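Konrad Bednarek brings the modular rig back to Grestside in May

Finally. After 11 years of promising it and then not doing it, Konrad Bednarek is playing a full live set again, no laptop, at Grestside. Doors at 10 p.m., first act on at half past. He's closing.

If you came in through the later records you may not know the early stuff. Bednarek started out on the Windov label, back when Windov was two guys and a post office box, and the first twelve-inch was pressed in a run of 868 copies. Slow, dubby techno, kick drum way down in the mud, hi-hats that never quite landed where you wanted them. People either loved it or took it back to the shop. Copies go for silly money now, mostly with a ring stain on the sleeve.

Then came the Clenia album in 2000, the one everybody has, with the long piano track on side three. He's said more than once that he was sick of it by the end of that tour. Don't hold your breath for it on the night. Though he did sneak the bassline into a DJ set last fall, pitched way up, and the room noticed.

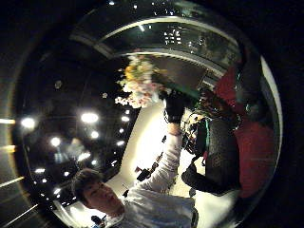 The new set is built from scratch. Twenty-four patches, he says, none of them saved, so if one goes wrong it goes wrong in front of you. "I got bored of knowing what was next," was how he put it over the phone, with a kettle going in the background. He wouldn't say how long he plans to play. The club has him down for two hours. Last time he was down for two hours he did almost four, and they had to turn the lights on.

Support is Xiong, who you should get there early for. Her tape from the winter was all broken drum machines and field recordings off a ferry, and live it hits a lot harder then you'd expect. She's on right after the residents and plays for an hour. Merch table should have the last of the tapes, cash is safer.

A few practical bits. Sound system has been rehung since New Year, subs moved off the left wall, so the old dead spot by the bar is supposedly gone. We'll see. Coat check is upstairs now. No re-entry after 1 a.m.

Advance tickets went up this morning and the cheap tier is already finshed. Second tier still there as of lunchtime, the rest on the door, one per person. A recording is planned but Bednarek wants to hear it before he agrees to anything, and Windov isn't commiting to a release either. More when we get set times for the back room.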